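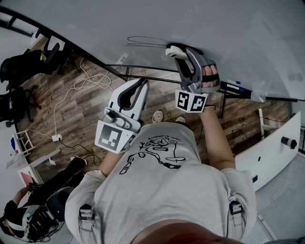

The notebooks of a Kadascombe clockmaker who spent most of his life insisting he could draw power from fog have gone online, all 3219 pages of them, and the website fell over before lunch.

The papers had been sitting in tea chests at the Skarndale reading room since the 1950s. They were scanned over the winter by Fadime Tatlı, a historian of science who came to look at a barometer and stayed for 14 months. She has put them up free of charge on a site called Givivura, the name the clockmaker gave to the fluid he believed was hiding in damp air. No such fluid has been found, although Kadascombe would have been a good place to look.

Interest was stronger than expected. Nearly 4000 people tried to open the first volume on the morning it appeared in March, and most of them got a blank page. It was back by teatime.

Anyone hoping for a suppressed source of free energy will need patience. Of the 58 notebooks, the first nine deal mainly with the price of brass. Volume 22 is a long complaint about a neighbour's chimney. The fog engine itself does not turn up until volume 31, where it is drawn from four sides and labelled in a shorthand that has yet to be fully read.

"He was wrong about nearly everything he cared about," Tatlı said. "But he wrote down the weather three times a day, and he was very good at that."

The weather is what has excited the climate people. The notebooks hold 331 months of readings, most of them with wind direction and a short remark. "Wet" is the commonest. "Wet, as I said" comes up a good deal too.

Less excited is the owner of Yurt, the café across the road from the reading room, who has already been asked by two visitors whether the engine is in his cellar. He says it holds potatoes and a freezer. One of them asked to see the freezer.

The shorthand pages are open to anyone who fancies a go, and suggested readings can be sent in through the site. Early offers for the main label on the fog engine include "condenser", "conductor" and – from a reader in Skarndale – "cupboard".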